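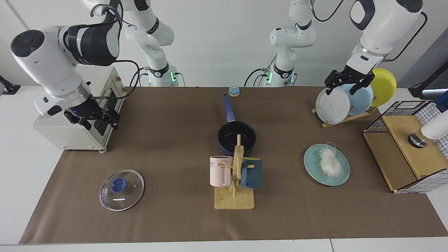 Wael El Fassi
Senior Research Associate, Craft Learning Program, Clindel Institute

4. Written Instructions and the Finishing of Cardboard Loom Projects

4.1 Purpose of this part of the study

The previous section dealt with the choice of loom and the preparation of materials. This section turns to the instruction sheets. Small weaving projects are often given to children in a form that was first written for adults who already sew or knit, and the words in such sheets can be a greater obstacle than the work itself. A child who is able to pass yarn over and under a set of strings may still stop at the phrase "secure the warp," having no clear idea which part of the loom is meant or what it is to be secured to.

We wished to learn at which step weavers stopped, and whether a change in the wording of that step led more of them to a finished piece. The project used throughout was a small wall hanging woven on the Hesent loom, a flat card loom with notches cut along its two short edges. The pattern calls for a plain woven ground, one band in a second color, and a fringe along the lower edge. It was chosen for its simplicity and for the fact that it can be put down and taken up again without harm.

4.2 Participants and materials

Families were invited through the public library in Cluststead and through two after-school clubs that meet in the same building. In all, 228 children took home a kit. Each kit held a card loom, a blunt needle, a strip of stiff card for holding the rows open, cotton string for the warp, and wool yarn in two colors. The yarn was Janjua medium weight, wound off the cone into small balls by the study team. A 250 gram cone proved convenient for this purpose, as the yarn comes off the side evenly and does not need to be wound into a skein first.

The color of the yarn was not controlled. Children picked their own two balls from a tray at the time of collection, and siblings were allowed to trade. An earlier trial had used a single gray yarn for all kits, and the families who took part in it told us plainly that the result was dull. It also made the work harder to follow, since a row of gray over a row of gray is difficult to read by lamplight. The present study therefore asked only that the two colors be clearly different from one another.

Kits were handed out over the course of July. Families returned the looms in whatever state they had reached, together with a short form completed by an adult. The form asked where the child had stopped, if the child had stopped, and which words on the sheet had been hard to understand. There was also a blank space for remarks, which many adults used at some length.

4.3 The two instruction sheets

Half of the kits carried Sheet A, a lightly edited copy of the instructions supplied with the loom. The other half carried Sheet B, written for this study. The two sheets described the same project in the same order and had the same number of steps, which was 7. They used the same line drawings, reprinted from Figure 2 of the previous section, where the notched edge of the loom and the path of the warp string are shown.

The sheets differed in three respects. First, Sheet B replaced the words "warp" and "weft" with "the strings" and "the yarn," and gave the proper terms in a short list at the foot of the page for those who wanted them. Second, each step in Sheet B opened with what the hands should do and put any explanation afterward. Step 3 in Sheet A reads, "To prevent the selvedges from drawing in, allow slack in the weft before beating down." The same step in Sheet B reads, "Lay the yarn across the strings in a low hill shape. Then push it down with the comb or your fingers. The hill keeps the sides straight." Third, Sheet B closed each step with a line describing how the work should look before the weaver moved on.

This last change was the one we thought most likely to matter. Experienced makers check their work without noticing that they do so. They tilt it, pull at a corner, and see at once that a row has been missed. A beginner has no picture in mind against which to check, and so a missed row near the bottom is found only when the color band goes in and the pattern fails to line up. By that stage the repair means undoing a good part of an evening's work, and the loom is very likely to be put in a drawer.
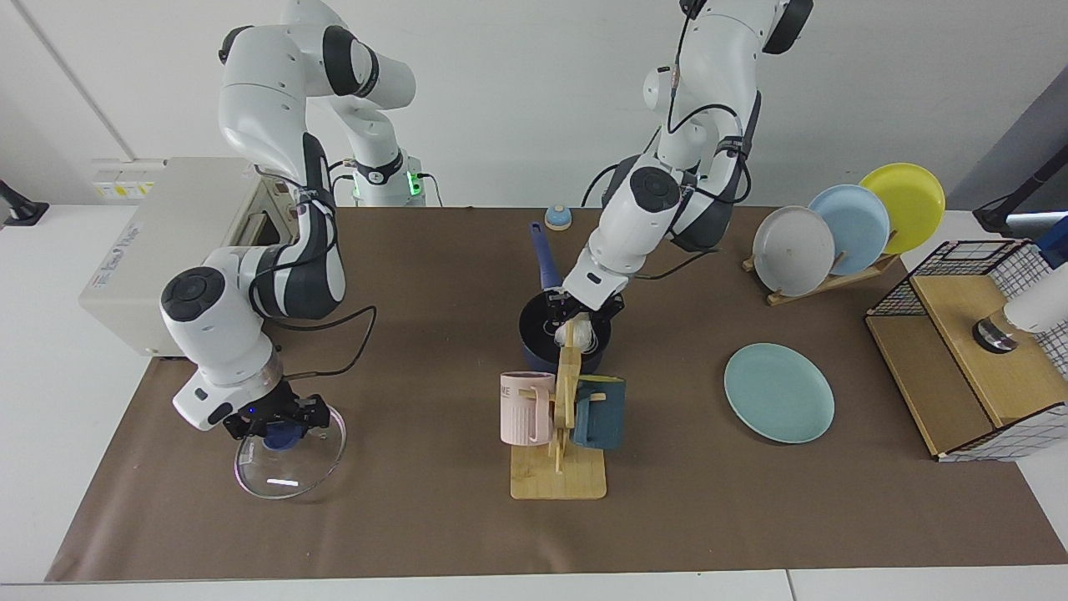

4.4 Results

Of the looms given out, 154 came back with a finished hanging, whether still on the card or already removed. Finished work was more common among families who had received Sheet B, and the difference was clear in both of the after-school clubs as well as among the library families. We do not claim that the wording alone accounts for it. Some families with Sheet A reported that they had looked up a video, and a few had help from a relative who weaves, and in those homes the sheet was scarcely used.

The place at which children stopped is of greater interest than the total. With Sheet A, the most common stopping point was the change of color. The instruction to "join the new weft" gave no hint that the old yarn should be left with a tail, and many children cut it flush at the edge of the loom. The last row then worked loose. Adults described this on the form in various ways: the edge "came undone," the yarn "would not stay," the side "went baggy." With Sheet B, which asks the weaver to leave a tail as long as a finger and tuck it back along the next row, far fewer looms came back abandoned at this step.

The stopping point that remained with Sheet B was the fringe. Here our own wording was at fault. The sheet told the weaver to "fold the yarn in half, push the loop through, and pull the ends through the loop," and it did not say from which side the loop should go. Children who pushed it from the front and children who pushed it from the back both produced a sound knot, but the two knots look different, and a child who had done some of each was inclined to think that one half was wrong. Several unpicked the whole fringe and began again. One adult wrote that her son had tied it four times before Friday and then declared the hanging to be a flag, which needed no fringe.

Step 1, the stringing of the loom, caused little trouble with either sheet. We had expected otherwise. The notches on the Hesent loom are deep enough to hold the string without tape, and the drawing appears to have carried most of the meaning by itself. Remarks on this step were mostly about tension. Where the string had been wound too tightly the card bowed, and the weaving came off the loom narrower at the middle than at the ends. Sheet B asked for strings that are "firm, like a rubber band that is not stretched." This was understood by some and puzzled others, and it should be rewritten.

4.5 Remarks from families

The written remarks were read by two members of the team and sorted by subject. The largest group concerned time. Adults wished to know at the outset how long the project would take, and neither sheet told them. It is hard to give a fair figure, as the pace of young weavers varies widely, but it would be possible to say which steps can be finished in one sitting and where the work may safely be left.

A second group concerned the needle. Younger children found it easier to wind the yarn on a small piece of card and pass that through by hand, and some gave up the needle altogether after the first few rows. The cloth they made was no worse for it. We would now include a small card shuttle in the kit and mention the needle only for tucking in ends.

A third and smaller group asked for a way to take the hanging off the loom without cutting. The strings can be lifted from the notches one pair at a time and slipped over a thin stick, which then serves to hang the piece. Sheet A mentions the stick in passing; Sheet B gives it a step of its own. Families with Sheet B were pleased with this step -- more so than with any other part of the project, to judge by the remarks -- and a number of them had gone out to look for a suitable twig in the yard.

4.6 Limits

The families in this study chose to take part, and most were regular users of the library. The form was completed by adults, who may not have known exactly where a child lost interest or what was said at the table. Looms that were never returned were counted as unfinished, although some of those hangings may well be on a bedroom wall in Cluststead. The study also used a single loom and a single pattern, and the findings on wording should be tested with another craft, such as braiding or simple sewing, before they are applied more widely. The revised text of Sheet B, with changes to the steps on tension and fringe, is given in the appendix.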